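June 29, 2021

Quick one tonight, I have maybe half an hour before I need to be in bed. The desk. THE desk. People keep asking (ok, Maribeth keeps asking) whether I ever sorted out the small parts situation, and the answer is sort of.

Background if you're new. Long white desk, shared, and I have the end by the gray fabric divider. Jericho Quiambao sits further up. When I started in May my end had a tape dispenser, a dead plant and a shoebox full of bits. Screws, feet, caps, rubber things. You'd tip the shoebox to find one spacer and then spend ten minutes on the floor. I did this more often than I want to admit.

## What I tried first

Mugs. Terrible. You can't see into a mug, and sooner or later you drink near it.

Then a stack of those little plastic drawers from Kirkegaard, the 54 drawer one. I was so excited about it. Labeled every single drawer, took a whole evening. And then found out I never put anything back in a labeled drawer. I put things on top of the drawers. So now I had a shoebox-sized pile on top of a very expensive box of nothing. It went to Maribeth, who loves it and uses it for beads, so fine.

Then zip bags. Zip bags are good for storing and bad for working. Fine if you need 4 of something once. If you're in and out all afternoon you end up leaving the bag open on its side and you know how that goes.

## What's working now

A mat, a clear tub, a wooden tray. That's it really.

The mat is lavender. I didn't pick lavender, it was what Skivitz had left, but I've gotten fond of it. Small stuff doesn't skate around on it the way it does on the bare desk. It also marks out my bit – if it's on the mat it's in use, please don't tidy it.

The tub is for whatever I'm sorting that week. Clear sides, no lid. I had a lid and lost it. I'd get a clear one every time, you can see how far down you are without digging.

The tray has a divider and raised edges so things stay put, mostly. Idea is one kind per compartment, and when a compartment is full it goes in a bag with a label and off to the shelf. So the zip bags are back but only at the end. That's the bit I'd gotten wrong before, I was bagging at the start.

Things I've changed since the first week:

- tub goes closest to me, tray behind it. Had it the other way and kept dragging my sleeve through the tray
- one kind of part out at a time, even if its tempting to do two
- label written BEFORE the bag gets filled
- no coffee on the mat. Coffee goes on the windowsill, which means I have to get up, which is probably good for me

The gray cylinders are the current job. Little things, a huge sack of them came from Ikport, 3,000 on the invoice and I believe it. They get into everything. I found one in my shoe at home. Jericho found one in his lunch bag and brought it back to me without saying a word, just put it on the mat and walked off.

So anyway, where it stands as of this afternoon:
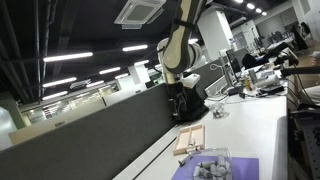 ## Still a mess

The far end. Bottles, canisters, various little gadgets, all bunched up past the monitor. Half of it isn't mine and the other half I've stopped seeing. I did start on it – got as far as taking everything off, wiping underneath and putting everything back on. So it's a clean mess.

Cables too. There's a white one that loops right over the desk and I keep meaning to clip it along the back. I bought the clips. I do not know where the clips are. (Probably in a zip bag with no label.)

And strays. I always have a few cylinders along the edge of the tray and a little bunch of them further along the desk, and at the end of the day I can't face it and leave them for the morning. Maribeth says put a dish there and call it the stray dish. I said then I'd have 2 tubs. She said yes, that's what you have already, one of them just hasn't got sides. Annoying. She's right. Getting a dish.

There's the pegboard as well, down at the side. I want to hang the scissors and the label roll on it and get them off the surface. Needs hooks. Janivthorpe do a bag of mixed ones that's supposed to fit most boards but the reviews are all over the place, so if anyone has used them let me know in the comments before I order. Metal board, smallish holes, I haven't measured. I'll measure.

Right, bed. The shelf labels are going to have to be their own post, I have opinons about label tape.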